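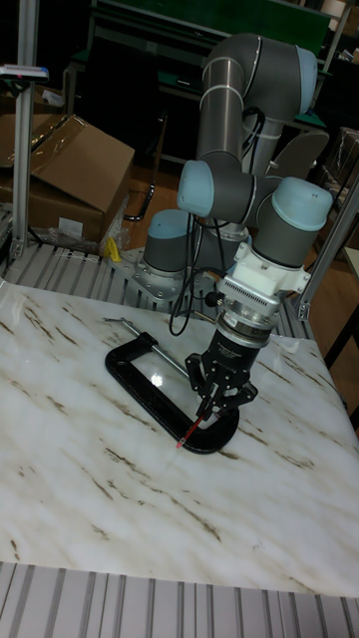

Fig. 1. Arm over the C-clamp, thin red object in the gripper.

Robot Manipulation Projects, Tavwood College
Notes for Unit 2: What did your robot learn, and how would you know?
Instructor: Brittany Perron

Read these before lab. They replace the older handout from November, which was too kind to everybody, me included.

1. Success is a claim

Every project report I get has a success rate in the first paragraph. Very few say what a success was. If the job is to bring a held tool to a clamp, does touching count? Does hovering over it count? If the tool hits the table first and slides over, is that a pass? Two teams last term used the same arm and the same clamp and could not be compared at all, as one team scored the final position and the other scored "looked right to the operator."

Write your definition down before the first trial. If you change it halfway, throw out the earlier scores. You will not want to do this. Do it anyway.

2. The Flulham project

The team collected 428 demonstrations and then ran 29 test trials, of which 18 were scored as passes. The report called this "reliable." I don't see it. That is 62 percent, on a small test, with the same people setting out the clamp who had set it out for the demonstrations. With 29 trials the true rate could easily be under half. Work out the interval yourself using the Girard worksheet and bring it to lab.

The 428 doesn't impress me much either. A big pile of demonstrations helps if they differ in ways that matter. Ask how many clamp positions there were, and how many angles of the screw rod. The report doesn't give either number.

3. Look at the workspace

A C-clamp lying flat is an awkward target. The frame is curved and open on one side, and the screw rod sticks out a long way. "Near the clamp" can mean several places, some of them far apart. Say which part you mean.

Then there is the table. Ours has a glossy white top with brown streaks in it, and it throws a bright reflection close to the clamp. A policy that works from camera input may be using the streaks as landmarks. I can't prove that it does. But a team that never covers or turns the tabletop can't prove that it doesn't, and the burden is on the team. 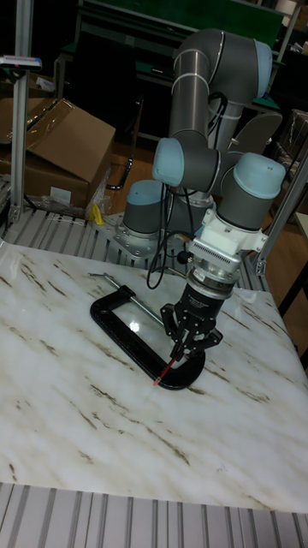 Page last changed: 28 February 2024 (bperron)

4. A still is weak evidence

With the gripper pointing down and the red tip just above the lower curve of the clamp, you may be looking at the end of a good run, the middle of a bad one, or an operator with a hand on the controls. Put stills in your report if you like. Don't put them under "Results."

The Hullon logger saves joint angles and gripper state for every run. Turn in those files, including the runs you hated.

5. For lab

Bring a one-sentence definition of success for your task, a list of what you plan to vary, and a list of what you plan to hold still. The last list is usually missing - and it's the one I read first.

Also decide who scores. It can't be the person who trained the policy. If your team has only one member, trade with another team and score theirs.

Reports that use the word "robust" need a number next to it.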